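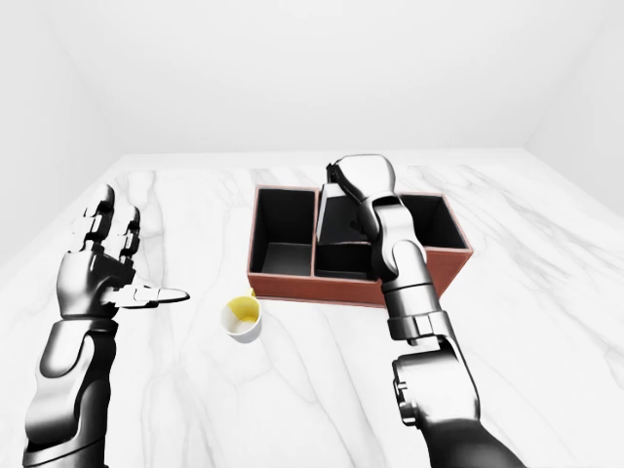 BOND YIELDS EDGE HIGHER: Treasury prices slipped again this week, and yields rose across most maturities. The two-year note moved the most, as traders priced in a faster run of rate increases from the Federal Reserve. Longer bonds moved less, so the gap between short and long yields narrowed for the third week in a row. A narrow gap often shows up ahead of slower growth, but the lag has varied a great deal from one cycle to the next, and we do not trade on it alone.

WHAT THIS MEANS FOR BOND FUNDS: When yields rise, the price of existing bonds falls. How far it falls depends on duration, a measure stated in years. A fund with a duration of six years should lose close to 6% of its value if yields rise one percentage point, before counting interest received. A fund with a duration of two years should lose close to 2%. The interest collected is then reinvested at the higher yield, and over a holding period near the fund's duration the two effects largely offset each other. Clients who will need cash within three years should hold the shorter funds. This has been our position since December and it has not changed.

LADDERS: Several readers asked how the Lullovthorpe model ladder is built. It holds five rungs of equal size, maturing one year apart. As each rung matures, the proceeds buy a new five-year bond at the far end. No forecast is used. With current yields above those on the bonds coming due, each roll raises the income of the ladder by a small amount. The minimum purchase for each rung is $3000, and we do not build ladders from callable bonds.

CORPORATE CREDIT: The extra yield paid by lower-rated companies over Treasuries widened early in the week and gave back part of the move by the close. In our coverage list, Milteck repaid its short-term notes in full and has no debt due until next year. Delorme sold new seven-year bonds at a higher coupon than its last issue, and will use the money to refinance a bank loan. Its interest cost will rise, but coverage stays within our limits. Clovuteck remains on watch. Its inventory grew faster than sales for two straight quarters, and free cash flow was negative in both. We are not adding to the position.

MUNICIPALS: Tax-exempt funds saw further withdrawals, and yields on high-grade issues rose to nearly 80% of comparable Treasuries. For clients in the top brackets that ratio is starting to look reasonable. Those in lower brackets are still better served by taxable bonds in most cases. Questions on individual holdings should go to Rigoberto Mamani at extension 400.

Prices and comments are as of 2022-03-27.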